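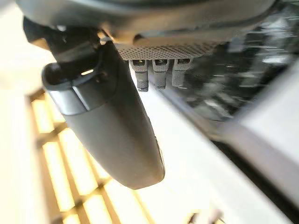
Grey parts, small holes: Fabian Bachmann on fittings

Fabian Bachmann has designed fittings for Ostesholm for five years, mostly housings, brackets and the perforated panels that go between them. We met on a Wednesday at the workshop in Kutenville, where he was checking samples for a new batch. Interview by Cristian Usuga.

Bachmann starts with the holes. "People ask for a perforated panel and send a drawing with the outside dimensions. Then I have to ask for the hole diameter, the pitch, the open area and the margin. The margin is usually missing. If the grid runs into the edge you get half holes, and a half hole is a sharp corner."

He prefers a plain border on all four sides and a square grid. A staggered grid gives more open area for the same hole size, but it is harder to line up with pegs or screws. "On a short strip the eye finds the error at the ends. You can lose a small error over a long panel. On a strip you have to centre the pattern and accept the margin you are left with."

Pegs are a separate subject. The drawing he had on the bench, number 1617, was for a peg with a recess near the top and a rounded tip. The recess takes a catch, and the peg is pulled up against the panel. "The first version was held by friction. It was fine on the bench and poor after a few months of handling. The Shaikh workshop returned 112 of them in November, all worn at the same shoulder."

The replacement is 46 mm long, measured from the shoulder to the end of the radius. He is strict about where the measurement starts. "If one person measures from the shoulder and the other from the face of the panel, you have an argument and two boxes of scrap."

Pegs in a row need not be the same length, he says. Stepping them makes it easier to get a finger behind the one you want. The gap matters more. Set them too close and a cloth will not pass between them, so dust collects at the root, where it is also hardest to see.

On finish he has few strong views. Matt dark grey is the standard for housings at Ostesholm, with a lighter grey for collars and panels. "Matt hides small marks from handling. It doesn't hide a bad curve. A soft highlight along an edge will show you every flat spot, so we check the parts under one lamp, from the side."

Brackets are normally black. He would like to see fewer openings in them. "Every opening is a place for light to come through. You fit something behind it, there is a gap you hadn't noticed, and now you have a bright slit. The Pindden bracket had one. We moved the inner wall and it went away, but that meant changing the tool."

The current batch has a thicker collar and a larger radius on the lower end of the housing. The panel is unchanged. Bachmann had set two samples aside because the margins differed left and right, and was waiting for the supplier to ring back.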